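3.2 Collecting demonstrations in simulation

All demonstrations used for training were gathered in the Skamura simulator. An operator moves the simulated arm with a handheld controller, and the simulator stores the joint positions, the gripper opening and the wrist view at every step. We gathered 500 demonstrations over 2 weeks in January. Eimear Duggan and Kevin Madigan did all of the operating, in sessions of no more than 15 minutes, with a break between sessions.

Wall, floor and panel textures are drawn at random when a session is loaded. We kept textures that a human would find odd, such as streaks and dashes on a white wall, so that the policy could not lean on a plain background. Figure 3 gives three wrist views from one session.
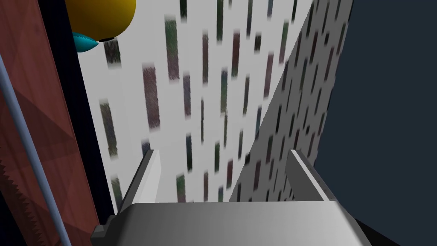 3.3 What counts as a usable example

A demonstration is kept if the gripper ends within the goal region and the operator has not pressed the discard button. Operators were told to discard freely. Early on we asked them to save failed attempts as well, under a separate label, but the two operators used the label differently and we dropped it before the main collection began.

Wrist views with no object between the fingers are common in the data. In our first training runs we removed long stretches of them to save storage. The resulting policy, which we called Trusell in our notes, tended to close the gripper too soon. We put the stretches back for all results reported here.

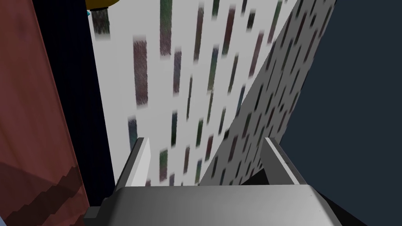

Shadows were left on for the whole collection. They slow the simulator down, and Madigan argued for switching them off, but a small trial with 7 held-out scenes favored keeping them. The boundary of a shadow can be as sharp as the edge of an object, and a policy trained without shadows often steered toward it. Light direction was fixed within a session and changed between sessions.

Flat targets needed separate handling. For a picture card lying on a surface, the operator first brings the open fingers over the card, one on each side, and pauses before going down.
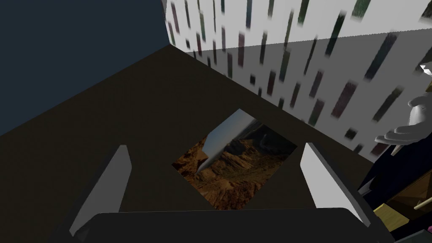 The pause is stored like any other part of the demonstration and is not marked in the data. Duggan held it longer than Madigan did, and we made no attempt to even this out. Card images come from the Gruditz texture set and are assigned without regard to the task. Other objects may lie near the card, and the operator is free to approach from any side that avoids them.

After collection, every demonstration was replayed once in the Tierney viewer and checked for dropped steps. Those with gaps were removed and recorded again by the same operator.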